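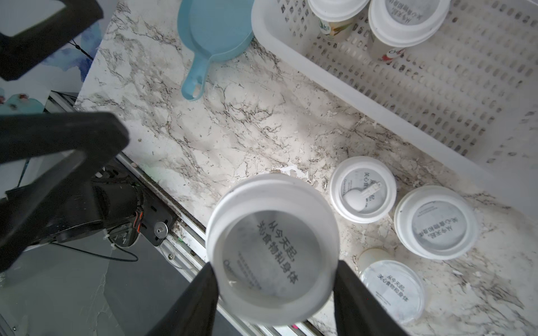

Re: Takeout cups – toss them or keep them?
July 26, 2018

Hi everybody,

Catching up on a week of digests and I had to jump in on this one, as it's pretty much my life right now.

> We order from the soup place a lot and the white cups with lids
> are taking over my kitchen. They seem too good to throw out but
> I can't find a use for them. Does anyone here reuse theirs, or do
> I just give up and bag them all? Also, what do you do about the
> ones with printing on the lid?

Don't bag them all! But don't keep them all either, or you'll end up like me in April, when I opened the cabinet over the fridge and got hit by an avalanche. I counted that time (I was mad) and there were 91. Ninety-one! I kept a couple dozen and the rest went out the door.

What I do now is bring everything to the counter after lunch and sort it right then, crumbs and paper scraps and all. I clean up the counter last. Mine is that white marble pattern with the dark veins, so crumbs hide in it like you wouldn't believe, and if I wipe first I only have to do it again. The cups go by a white plastic basket with slots in the sides and the bottom. After washing I put them in it upside down and let them drip in the sink overnight. My basket is a Rastico I've had forever, but anything with holes will do. I tried a Kovarden wire one and the little spoons fell right through.

Oh, the spoons. Keep a few for lunch boxes and for measuring out fish food, then stop. I mean it.

On the printed lids – I leave them alone. The ones I get have Chinese on them that says "From today, care about food and body," and I've gotten kind of fond of it. It's a nice thing to read when you're reaching for the leftover rice! I did try scrubbing a lid once with Nallimano paste and all I got was a scratched lid. If you need to label something, put masking tape on the side of the cup. Lids get swapped around anyway.

As for uses, mine hold up to 500 ml, so they're good for broth in the fridge, dry beans, buttons, and starting basil on the windowsill (poke 2 holes in the bottom). I wouldn't microwave them and I don't freeze in them anymore, after one split on me.

Does anyone know if the Forsberg shelf risers come in a narrow size? My cabinet fits stacks of 5 and then there's all this wasted air on top. I'd rather not buy another thing to organize free cups, but here we are.

Happy sorting,
the one with the avalanche cabinet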